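Grusville meteorite loses weight again

The Grusville meteorite, billed for years as the heaviest in the county, has been put on new scales and come out at 1,657 grams, 21 fewer than the museum label claims. Embla Lie, who studies space rocks at Ikberg, blames a century of people sawing bits off for their friends.
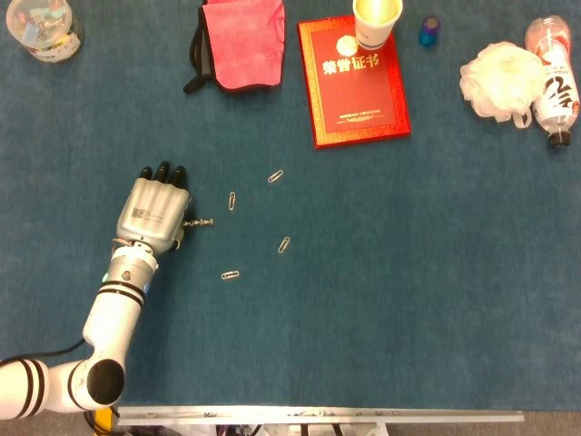

Where the bits went

Three slices have been traced so far, one of them to a desk in Wikström, where it was holding down gas bills. The owner has agreed to lend it back – once the bills are paid. A new label is due in October.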